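3.2 What the brokers wrote, and what buyers asked

I started this part of the study with 400 listings for used motor yachts, all pulled from brokerage pages in October. My first surprise was how little the listings say about the engines. A seller will happily spend four sentences on the saloon (and the galley, always the galley!) and then give engine hours as a bare number, or leave them out. Gudrun Rothe and I read every listing twice and marked whether it gave hours, the last survey, and the berth where the boat was lying. We disagreed on 100 of them the first time through, mostly over what counts as a location, so we went back and wrote a stricter rule: a named harbor counts, a country alone doesn't.
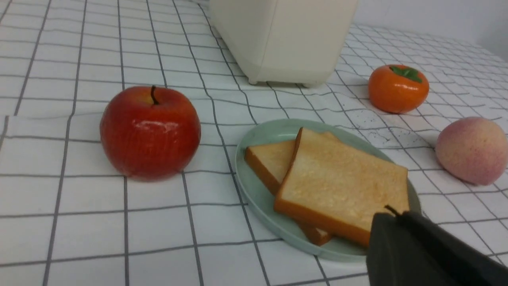
3.3 Matching listings to inquiries

Timo Hellwig let me use the inquiry log from Inham, a small brokerage with a busy contact form. It holds 1434 messages, and I read them all, which took far more coffee than I'd planned for. People ask where the boat is. They ask it over and over, even when the listing names the harbor, and I think plenty of them just want a human to write back. Hours came next, then whether the price included tax.

I sorted the messages with the Panicker scheme, dropping 3 of its categories that only make sense for sailing boats. My guess going in was that longer listings would draw fewer basic questions. They didn't, at least in this log, and I'd love to see somebody try it with a bigger brokerage.

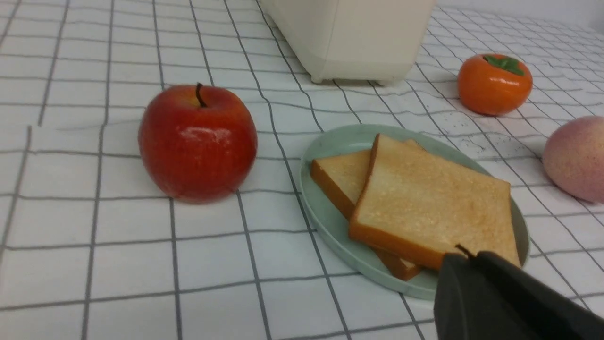 Figure 2. Red apple on a white cloth with a gray grid.

One snag with the log is that phone calls never made it in. Timo thinks the serious buyers phone, so the messages probably lean toward dreamers (I've been one myself, so no offense meant). I come back to the phone calls in Section 5.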